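We use cookies to remember your settings. Accept all | Manage preferences

Arm software group - minutes
April 16, 2022
Present: Kilian Gisler (chair), Shirley Hawthorne, Amrit Lemieux, Lorne Pelletier (notes)
Apologies: Lorne Gosselin

1. Minutes of the January meeting agreed with one spelling corrected.

2. Planner. Amrit has moved the tabletop tasks over to the Ridar branch. Planning time is down to 81 ms on the bench machine. The old branch stays open until the logging is merged. 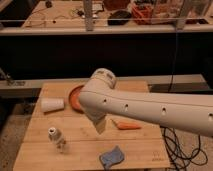
The collision margin is still set by hand in two config files, and they disagree. Agreed to keep one, under the planner, and delete the other. Amrit to do this.

3. Perception. Cups lying on their side still get a poor pose from Tundido - the fit often swaps the open end and the base. Shirley has almost 700 labelled views ready and wants to retrain before the next release. Agreed.

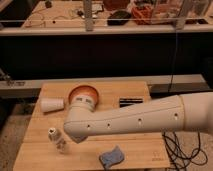
Kilian asked whether retraining was enough, as the planner takes the first pose it is given and never checks again. He would like a second estimate before the gripper closes. Amrit thought this could go in as an option, off by default.

4. Tooling. Log viewer crashes on runs with 6 or more topics open. Lorne P. to look at it.

5. Any other business. None.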